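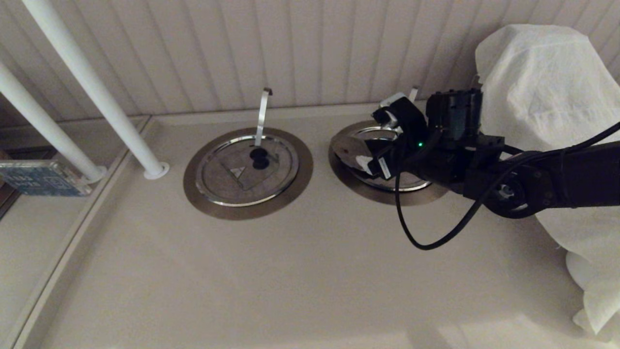
I have been thinking about lids all month, which my husband says is not a normal thing to announce at breakfast, but you signed up for this newsletter so you get to hear about it too. Ever since we redid the serving counter at the Findthorpe hall I can't walk past any counter without looking at what it does with its holes. The style I keep coming back to is the drop-in kind, with two round fixtures sunk side by side into a beige top, each with a wide bronzy-brown ring and a silver lid sitting in the middle of it. A black knob on the lid, a tall skinny metal tab standing up behind it, and that's your whole look. I love it! I love the brown against the beige, I love that a lid can be a bit scuffed and still look right, and I love the cream ribbed paneling along the back, which I wanted for our place and was outvoted on.

Ours went in back in March. If you came to the soup lunch that month you'll remember we were serving out of two stockpots on a card table, and that the card table had opinions. The new counter is one long run with a pair of covered wells from Kollard, and we paid 245 dollars for the two of them secondhand (the restaurant that had them was switching over to something bigger). Anoma Herath found the listing and drove out for them on a Monday night in the rain, and she has asked me to say that she would also like her moving blanket back, whoever has it.

Now, the lids. The ones that came with ours had lost their knobs somewhere along the way, and for two lunches we were lifting them with a fork and a folded towel. Please don't do this. I have a mark on my thumb the shape of a fork tine. I called around for replacement knobs and got quoted prices that made me laugh out loud at a very nice man on the phone, and then Krishnamoorthy Devadiga turned up with a paper bag of plain black round ones left over from his kitchen cabinets. Two holes, two screws, a washer on each side, done before the coffee was ready. They're a little big. I like them big, you can grab them with a mitt on.

For cleaning, I've tried just about everything under the sink and here is where I've landed. Lids off first and into a tub of warm soapy water while you do the rings. The rings are where the gunk goes, right down in the seam where the metal meets the counter, and a soft toothbrush gets it out better than any cloth I own. I did use the Gazi paste on the first lid and it took the cloudiness off beautifully, but it also put fine little swirls all over the top, so I stopped there and now we have one shiny swirly lid and one dull one. Inger Kárason says to rub with the grain, and I'm sure she's right, but I have stared at that lid in three kinds of light and I can't find any grain. If you can, come and show me. Dry everything before it goes back on or you get a ring of water spots that look like somebody set down a row of wet glasses.

A few of you wrote to ask about cutting the openings. I didn't cut them, and you should be glad. Mahfuz Marikar did, with a paper template taped down and a jigsaw, and he drew the template four times. His advice was to measure under the lip of the ring and ignore the top edge completely, and to leave yourself enough counter in between the two that both lids can come off and lie flat. We got that second part a bit wrong. There's room for one lid and most of another, so somebody is always standing there holding a lid like a cymbal player waiting for their turn. If we ever do it over I'd give up some of the space at the end where the napkins go.

The seam got a bead of Mendent sealer, the clear one. It has held up fine through up to 175 bowls on a busy day, and I wiped some chili off it last week without any staining. I can't tell you how it does over a couple of years, ask me later.

What's left is the wall behind. I am still campaigning for ribbed panel, in cream, and Yamila Barrientos is still campaigning for white tile, and we have each taped a sample up next to the light switch so people can look at them while they wait in line. Hers keeps falling down. Mine does collect dust in the grooves, she's got me there, and I know somebody will have to go down every one of them with a brush and that the somebody is going to be me. I'd still take it. It makes a plain counter look finished, and you can trim it to height with a hand saw.

Soup next month is lentil, or the yellow pea one if Inger gets her way. I need bread people and I need one more person who can come early and fill the wells. Reply to this email or catch me at the counter, I'll be the one holding a lid.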